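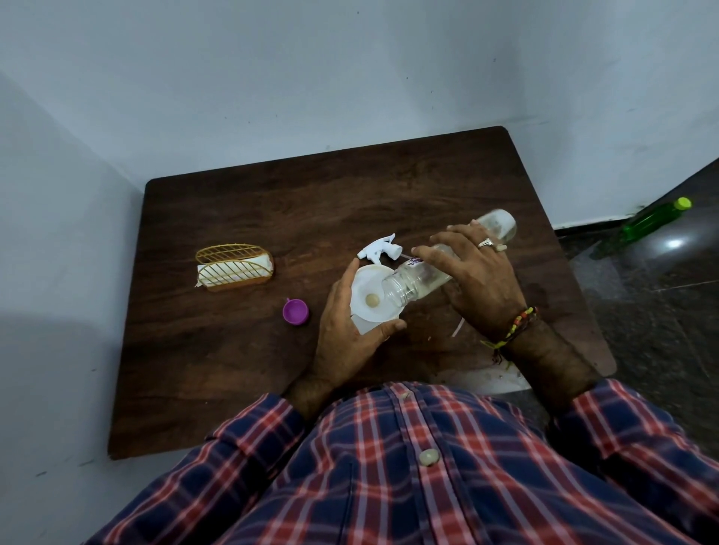 *Work at a table, with a small white plastic piece and a clear plastic bottle.*

# Removing Stamps from Paper by Soaking

The Sisitik Philatelic Society receives many donations of used stamps still attached to pieces of envelope, known as "on paper" stamps. The following procedure is used at the Society's sorting sessions and is recommended to members working at home. It was prepared by Josefina Arancibia and revised in March by Delia Huenchumán.

## Before You Begin

Sort the material first. The following items should be set aside and must not be soaked:

- Complete covers, including first day covers and registered mail
- Pieces bearing a full, readable postmark or a special cancellation
- Stamps on bright red, green or purple paper
- Stamps canceled in violet or other colored ink that may run
- Self-adhesive stamps, unless they are known to release in water
- Any stamp whose value is uncertain

A cancellation that continues onto the envelope is often worth more to a postal history collector than the stamp alone. Once the two are separated, they cannot be put back together. If in doubt, leave the piece as it is and bring it to a meeting.

## Materials

- A shallow dish or tray
- Clean, lukewarm tap water
- Stamp tongs with flat, rounded tips
- Plain white paper towels or blotting paper
- Two flat boards, or a drying book
- A heavy book

Printed paper towels should be avoided, as the pattern may transfer to a damp stamp. Newspaper is not suitable at any stage.

## Procedure

1. Trim the envelope paper around each stamp, leaving a margin of about 5 mm. Do not cut close to the perforations.
2. Fill the dish to a depth of 2 inches. Do not add soap.
3. Place the pieces in the water face up, in a single layer. Dark envelope paper should be soaked separately from white.
4. Leave the pieces undisturbed until the stamps begin to float free. Most gummed stamps release within half an hour. Older issues may need longer.
5. Slide each stamp off its paper. If it resists, return it to the water. Never peel a stamp that is still held by gum.
6. Rinse the stamps in a second dish of clean water and pass a fingertip lightly over the back. A slippery surface means that gum remains.
7. Lift each stamp out with the tongs and lay it face down on a paper towel.

Change the water as soon as it becomes cloudy or takes on color. Dissolved gum settles on other stamps and will cause them to stick during drying.

## Drying and Pressing

Allow the stamps to air dry until the surface moisture has gone. They will curl slightly at this point, which is normal. Move them to fresh blotting paper, cover with a second sheet, and place the sheets between the boards with the heavy book on top. Leave them overnight.

Members who use the Berarier drying book should place stamps face down against the smooth page – gum left on the back may otherwise bond to it.

## Self-Adhesive Stamps

Many recent self-adhesive issues have no water-soluble layer and will not release, however long they are soaked. These should be kept on paper and trimmed neatly, with an even margin on all four sides.

## Sorting Sessions

The Society holds sorting sessions on Monday evenings in the Saragih Room. The most recent donation contained 4000 stamps on paper, of which 53 pieces were set aside for their postmarks. Members may take home a packet for soaking and should return the dried stamps in the glassine envelopes provided, marked with the country of issue. Damaged stamps should be returned in a separate envelope and not discarded.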